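Chains, rings and one good table top: ten minutes in Hallow
September 11, 2018

Quick one this, as I had a bus to get and she had a parcel to finish. I went over to Hallow to talk to the woman behind Brosico, the chain repair and fittings business I've mentioned on here before. She'd rather her name was left off. Fine by me. Kettle on, coat still on, recorder balanced on a tin.

How it began

Necklaces, mostly. Other people's. "My aunt gave me a sandwich bag of them, all in one lump, and said I could keep any I got undone," she says. She kept four and sold the rest, then word went round. Post started coming. She had a corner of the kitchen for two years and then moved out to the room she has now.

Does she still like it? Long pause. "The untangling, yes. The invoices, no."

On knots

I asked what everyone asks. How do you get a knot out of a fine chain. She's a bit tired of the question but answered it anyway.

"Don't pull. Everyone pulls. Lay it down, open the clasp first, then push the knot together so it goes fat and loose. Then a pin." Two pins if it's bad. No oil unless she's desperate, it gets everywhere and then you've to wash the lot. Baby powder she's gone off completley.

"If you're cross, go and do something else. You'll only kink it."

A kinked link she can sometimes ease back. A stretched one comes out.

Rings, rings, rings

Most of the repairs come down to a little ring somewhere along the line. The chain holds and the ring gives. She buys them by the bag, 1000 at a time, from Wultilo, and says the plain ones are good and the dark ones are better. "Bit stiffer. They stay shut." They do mark your fingers.

To open one you twist it sideways, never apart. Pull it apart and the round shape's gone for good and you may as well bin it. "I say that to people, they nod, they pull it apart."

She had 700 repairs through last year. January is the worst of it, presents that lasted a fortnight. I asked which make comes in most and she wouldn't say. She did say nice things about Qian clasps, so make of that what you will. Little lever, stays put, easy with cold hands.

The table top

She went on about this longer than anything else, and I only half wrote it down. She tried a dark top first, a black one, looked smart. Hopeless. Dark rings on a dark top, you spend the day patting about with your palm. Then a white one which gave her a headache under the lamp.

Now it's beige, mottled like stone, pale bits and tan bits. "It's a bit bathroom," she says. But a thin chain shows up on it and so does a dark ring, and it wipes clean. It has a brownish mark near the middle that she's stopped scrubbing at.

She doesn't like a chain left in a heap either. Lift it by one end, let it hang and you see straight off where the twist is. Same with a ring, get it up off the top and turn it till you find the join. 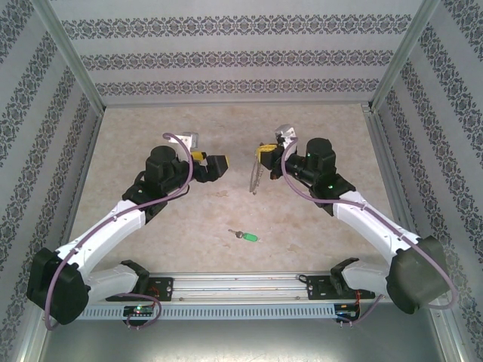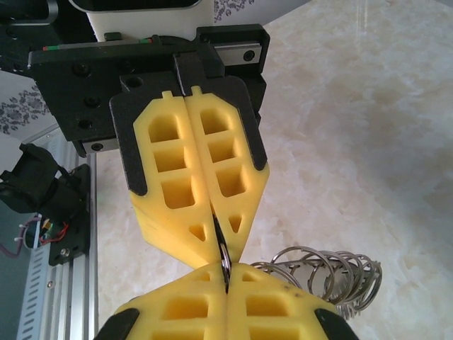 What she'd tell a beginner

Get a lamp before you get tools. Then two pairs of pliers, smooth jaws, the ribbed ones chew everything up. Cheap chain to practise on, by the metre, and dont start on anybody's grandmother's locket.

Keep lids on things. Sweep before you hoover. "I lost a clasp up the hoover once and had the bag out on newspaper all evening." Did she find it? She did, next morning, in her slipper.

Prices and posting are on the Brosico page, she's asked me to say small padded envelopes please and no more sandwich bags. Bus was late in the end so I could of stayed for the second cup.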